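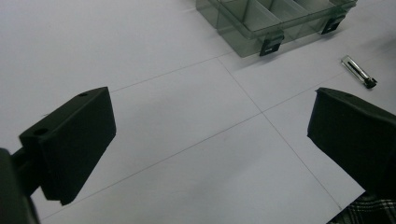 Why does it keep flagging the apostrophe in my own shop name, a reader wanted to know after the last version of this guide, and could I please put the answer somewhere before page 20? Fair enough! I've moved the whole business of exceptions up here to Section 3, so you can sort out your house words before you let Kalport loose on a single sentence.

3. Setting up your word list and your apostrophes

Kalport comes with 2754 entries in its starter list, and I typed in a good many of them myself, so if you find a silly one, it's probably mine. The list covers the usual trouble (its and it's, your and you're, all the plurals that people dress up with an apostrophe). It knows nothing about your town, your customers or your cousin's bakery. You have to tell it those things.

3.1 Make your own list

1. Open Kalport and go to Lists, then New List.
2. Give the list a name. I use the name of the client, so mine says Briggs for the Briggs menus and Fultberg for the Fultberg newsletter.
3. Choose a base. Pick Standard unless you write a lot of signs, in which case pick Short Text. Short Text doesn't fuss over missing periods.
4. Type your words into the box, one per line, spelled and capitalized exactly the way you want to see them.
5. Click Save, then click Use This List. They're two separate buttons. I know. I asked for one.

Note: A list can hold names with an apostrophe, a hyphen or a space in them. It can't hold a line longer than 80 characters, so a full slogan may need to go under Phrases (see 3.3).

3.2 Tell it which apostrophe you mean

There are two kinds in ordinary use, the straight one and the curly one, and Kalport sees them as different characters. If your list says one thing and your document says the other, you'll get a flag on every line and you'll want to throw the laptop out the window.

1. Go to Settings, then Punctuation.
2. Under Apostrophes, choose Straight, Curly or Match Either.
3. Run the test page (Help, then Test Page). It has 118 lines on it, half of them wrong on purpose.
4. Check line 4 and the last line. If both show a green dot, you're done.
5. If line 4 is gray, go back to step 2 and choose Match Either. Then run the page again.

Caution: Don't use Fix All with Curly turned on if your text has measurements in it. Feet and inches get turned into quotation marks, and a six-foot table starts to look like it's being sarcastic. Undo works, but only until you close the file.

3.3 Phrases and slogans

Sometimes the mistake is official. The client has painted it on the wall and put it on the mugs, and it's staying. I've argued these and lost.

1. Open your list and click the Phrases tab.
2. Paste in the slogan exactly as it's printed, mistake and all.
3. Tick Leave Alone.
4. If you'd still like a small reminder, tick Mark In Margin too. I always do, in case they ever ask.

Note: Leave Alone protects the whole phrase only. If the same slip turns up somewhere else in the document, Kalport will still flag it.

3.4 Bringing in an old Roltitz list

1. In Roltitz, export your words as plain text.
2. In Kalport, go to Lists, then Bring In, and choose the file.
3. Look through the preview for odd squares or question marks. Those are accented letters that didn't survive the trip, and you'll need to retype them by hand.
4. Click Accept.

Caution: Bringing in a list replaces any list with the same name. Rename the old one first, which I failed to do in February, and there went the Fultberg list.

Once your list is in place, go on to Section 4 for hyphens.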